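6 min read

Small Things on Tables: a clearing-up study
Project report, Korkor Korletey
Module: Everyday Objects and Spaces

1. What I wanted to find out

Started with a complaint. The shared tables in our study house, Acheampong, are always half covered. Never big stuff. People take laptops and bags with them when they go. What stays is the little bits, lids, caps, bits of string, a bean, a bead, the torn corner of something. You sit down and push it all to one side with your arm and then it's someone else's.

So the question: does it help to have a round container standing on the table all the time, for the bits? Or does that just turn into a second mess, a deeper one.

My guess going in was that it would help a lot. It helped a bit.

2. Setup

16 sessions in February, all in the ground floor room at Acheampong. Each session was a normal evening, people eating and working, and at 9:30 p.m. I came in and did the clearing up. I wrote down how many small items were on the wood and how many were in a container. Small means it fits under a bottle cap, that was my rule. Anything bigger I put away and didn't count.

Half the sessions had containers out, half didn't. I alternated. Should have randomized, see section 6.

Nobody using the room was told what it was for until the end. They were told a student was doing a project on the tables and they could ask me to stop (no one did).

3. The tables

Matters more than I expected. Acheampong has two kinds. The old ones are light wood with the grain showing, the newer ones by the window are dark gray with a speckle. On the gray ones I missed things. Went back over one with a flashlight after session 3 and found items I'd walked straight past, so from session 4 on I did every table twice, once looking and once with the flat of my hand.

On the light wood a dark item jumps out at you. A pale one doesn't, it sits in the grain. White things are somewhere in between, you see them but you see them late. Green shows up at any size, even tiny scraps, I have no explanation beyond it being the only green on the table.

I ended up using only the light wood tables for the item counts and dropping the gray ones. That cost me four tables' worth of data but the numbers were no good.

4. The container

Tried three before settling.

The first was a tall plastic tub from Jekis, the discount place. Too tall. People didn't see into it so they didn't think of it as open. It got used for pens.

The second was a flat dish. Things went in and things came out again every time somebody bumped the table.

Third one was round and low with a fat rim and that's the shape I stayed with. You can sweep bits up to it and tip them in, and the rim stops it looking like food is meant to go in there. Color turned out to matter to people, I had several comments. A yellow brown kind of color looks like it belongs on wood. The bright blue one got moved to the windowsill every single night.

Position: left side, close to the edge, out of the way of elbows. In the middle it gets pushed around. The photo has a mustard-brown one at the left on a light wooden table, and further over a small dark round item and a tiny green fragment lying near something white. Those two are a good example of the size of thing I mean.
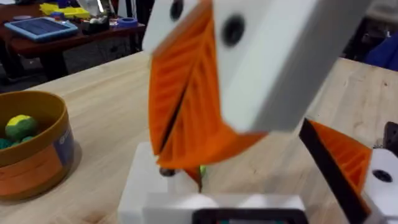
5. Results

Total small items over all sessions: 856. That's both conditions together, light wood only.

Of those, 160 were in a container when I got there. The rest were on the wood. So on a container evening people did use it, but mostly for things they had in their hand already when they stood up. Things lying further than an arm away stayed put.

What went in:
- caps and lids, more than anything else
- dry food bits, beans and the like
- paper corners
- one earring (returned)

What stayed out:
- crumbs, obviously
- anything flat, becuase you can't pick it up easily with fingers
- anything underneath or right next to something bigger. This was the big one. If a small thing is half hidden by a larger thing, people lift the larger thing and leave. I found the same red bead in two sessions running next to the same mug ring.

Clearing up time: shorter with the container out, but not by as much as I hoped. Most of my time went on wiping and that's the same either way. I used the Illix cloths the house already buys.

6. Problems

Alternating evenings means the container was often out on the same kind of evening, e.g. the quiz group. They make a lot of caps. Should have drawn lots.

Only me counting. A second person on even a couple of the sessions would of helped.

I was clearing the table as well as counting it, so on a late night I probably counted faster and worse. Session 11 in particular, I would not trust it.

The "fits under a bottle cap" rule is bad for long thin things. String. I counted string if I could coil it to fit, decided that in session 2 and then had to go back and change my notes for session 1.

7. What next

Undton, the other study house, has offered their back room for a second round. Smaller, all light wood, so no gray table problem. I'd like to put the container on the right for half of it and see if left edge was really better or just where I happen to stand. Also want to try two low ones per table.

The Acheampong people have kept one of the brown ones out. Last time I looked it had pens in it.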